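12 Oct 2019

Up at half five, kettle, straight back onto Clanik before the trial licence started nagging me again. Day 2 of the paid tier. Well, paid by Pradgate, who want a yes or no out of me and have stopped pretending they don't care which.

So what we're getting for the money: the simulator, the bedroom and kitchen packs, the grasp planner, and a support person called Thiện Âu who answers at odd hours and is frankly the best part of the product. Asked her last night why the wrist view kept coming up so dark. She wrote back before I'd brushed my teeth. Exposure is set per scene, not per camera, buried in a menu I'd have never found. Changed it one notch and left it, wanted to judge it the way it ships. 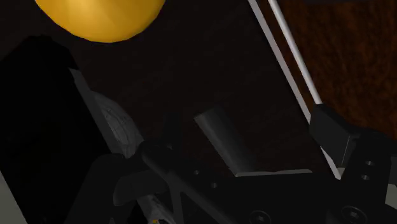 Wrist view, bedroom pack, near enough to default lighting.

Still gloomy. Yellow ball reads fine, the crumpled whitish thing beside the finger less so, and the planner needs both. Wrote that down under Cons. Cons is getting long but half of it is menu gripes and I should be fair.

Ran the overnight batch through before brekkie. 406 grasps attempted, 226 held to the end of the lift. Not flash. Laxdal got better than that out of the box in September, but Laxdal had three shapes and a grey floor so what are we even comparing. Must put that in the report somewhere without sounding like I'm making excuses for Clanik. Also the seat price. $200 a month per seat and the export tool is extra!! Underlined twice.

Toast burnt. Ate it anyway. Rang Mum, she wants the gutters done before the storms, said I'd come up when this is in.

Then three hours on the importer, wich does not like our mesh files. Fixed it by renaming everything in lower case. Three hours. Thiện Âu says it's a known bug and will be in the next build, I've heard that from Vomora too and we all know how Vomora went. Still haven't got the deposit back.

Arvo better. Sat down with a coffee and the room view and just clicked through resets, looking for things that would trip us up in a real house.

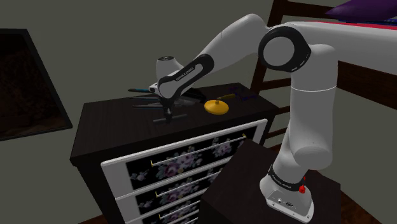 The object library is what I'd actualy pay for. Loads quick, everything has sensible weights, and you can swap the lot with one line in the config. Bit of a mean streak in how it lays things out too, which I like. Dark tools on a nearly black dresser top, that black T-shaped thing sitting right under the fingers, and only the yellow disc and the yellow handle easy to pick at a glance. Our detector will hate it. Good. Floral drawers are hideous, my nan would have loved them. Want to try the long silver handles next week if the hinge and slide models are any chop, docs say drawers are supported but the docs also say the importer works.

Leaning yes. One seat, not the three they quoted, and push hard on export. Need to ask about offline use, Pradgate's site internet is woeful. Also ask if the exposure thing can go in the config.

Report half drafted. Stopped at the pricing table as my eyes were going. Bins out, gate shut, forgot to ring the roof bloke about Mum's gutters. Tomorrow.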